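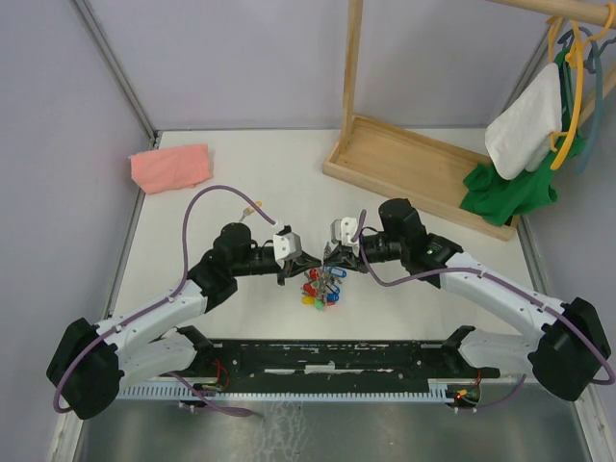 # Chapter 4: Showing Instead of Telling

In May of the year Gornen opened its second training room, a visiting manager asked Edmund Sobczak how long it took to teach a robot to sort keys. Sobczak said he had 1684 recorded demonstrations and would let her know. The story gets told at Hemside as a joke. I think it is a fair summary of the field.

The idea behind this chapter is easy to state. Writing out every motion of an arm is slow and breaks when the objects move, so we let a person do the job while the machine records joint angles, gripper openings and camera views. A learning program then tries to produce the same kind of motion by itself. Sales brochures call this "teaching." We will use the word too, for lack of a better one, but you should be suspicious of it. A teacher can say why. A demonstration contains only what was done, including the hesitations, the fumbles and the operator's bad habits.

There are two common ways to record. In hand guiding, the person takes hold of the arm and moves it. In remote control, the person works a separate device - a pair of small leader arms, a joystick, a headset - and the robot follows. Hand guiding gives a good feel for contact, but moving two arms that way is awkward, and the operator's own hands tend to block the cameras. Remote control keeps the view clear and takes away most of the sense of touch. Both sides claim their way is the natural one. Try each for an hour and decide for yourself.

Loose keys make a useful test because they punish careless claims. Rings slide over one another and catch. A tag that looks free may be hooked to three others. Pull on one key and the whole pile may come along, which a person feels at once through the fingers and a remote operator may notice only on the screen. Two arms help, provided they don't pull against each other.

Manaia Partington's notes from the Ellery trials list 83 attempts at separating tagged keys. She threw out 19 of them before training, mostly for long pauses while the operator hunted for a better view. Was she right to? The pauses were wasteful, but they were also the moments when the operator was deciding something. Clean data can hide the hard part of a job. Keep this in mind when you read a success rate, and ask what was left out before it was worked out.

A view from the wrist brings the problem down to size. With the fingertips closed on linked rings and the other gripper holding a key of its own, the next move depends on how the metal is joined, and much of that is buried in the pile.

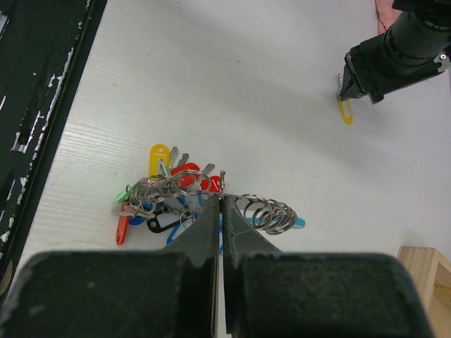 ## 4.1 What a Recording Contains

We start with the raw log, as saved by the Clomix recorder used in the exercises. Each line holds a time stamp, the joint positions of both arms and the commanded opening of each gripper. Camera images are stored separately and matched by time. Check that match before you trust anything else in the file.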